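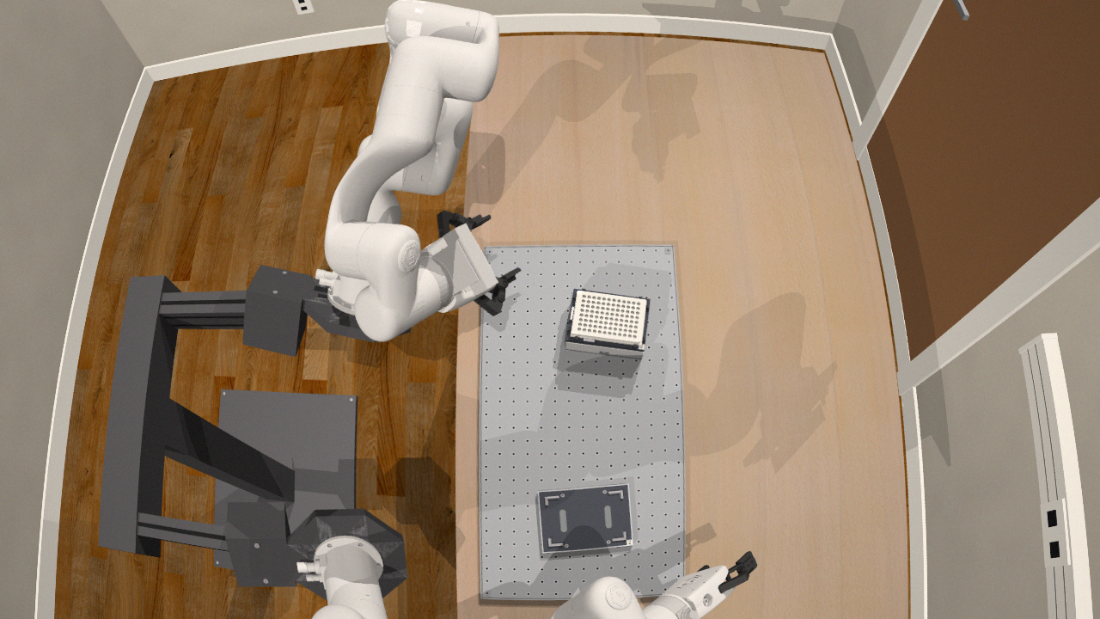

A repair café is a scheduled public gathering at which visitors bring broken household goods and mend them with the help of people experienced in the work. It differs from a commercial repair shop in that the owner of the item is expected to stay at the bench and take part. Most repair cafés charge nothing for labor and ask visitors to pay only for replacement parts.

Format

A typical session lasts an afternoon. Visitors register at the door, describe the fault, and wait to be matched with a repairer. Stations are usually divided by type of work, such as small appliances, clothing, bicycles, and wooden items. Electrical goods are commonly tested for safety before and after the repair, and an item that fails the second test is returned with its plug removed or taped.

Many organizers set a limit of two items per visitor. Large appliances, microwave ovens, and anything powered by gasoline are often excluded, the first for reasons of space and the others for reasons of safety.

The Hikau sessions
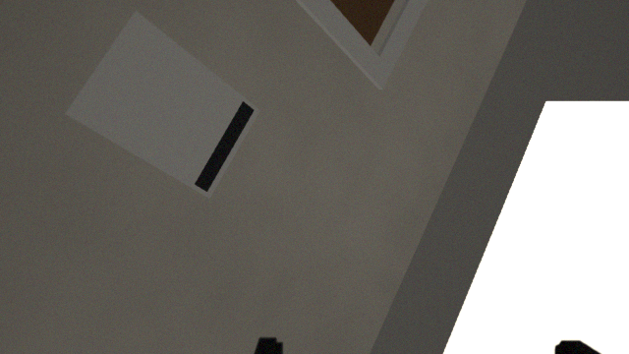
Written by Kenna Haldane
Reviewed by Chiến Huỳnh
Last revised Sunday, March 13, 2022

The Hikau sessions are a series of repair cafés founded by Baltasar Carrasco and Thịnh Nông, who had earlier shared a workshop in the Giáp building. The first session opened with four stations. By the end of its second season the series had nine, including one for musical instruments and one for toys.

The sessions are known for their use of a written fault card. The visitor fills in the upper half before the repair, stating what the item did when it last worked and what it does now. The repairer fills in the lower half, noting the cause, the parts used, and any step that could not be completed. Cards are kept and sorted by type of item – a practice later adopted by the Istetti tool library.

Tùng Mạc joined as coordinator of the electrical stations and introduced a shared parts drawer, stocked with fuses, switches, cord grips, and salvaged screws. An annual session held each February is given over to lamps and heaters.

Parts and documentation

The supply of parts is a recurring difficulty. Housings that are glued or closed with unusual fasteners may be damaged in opening, and manufacturers do not always sell individual components. Some groups print small plastic pieces such as knobs, battery covers, and hinge clips. Zindunia, an online collection begun by former Hikau repairers, holds drawings for parts of this kind together with notes on the material and print settings used.

Outcomes

Results are generally recorded as repaired, partly repaired, or not repaired. The middle category covers items that work with a remaining defect – a radio with a cracked dial, for instance – and items sent home with advice on a part to order. Practice varies between groups, and figures from different series are not always comparable.

See also

Hackerspace
Right to repair
Tool library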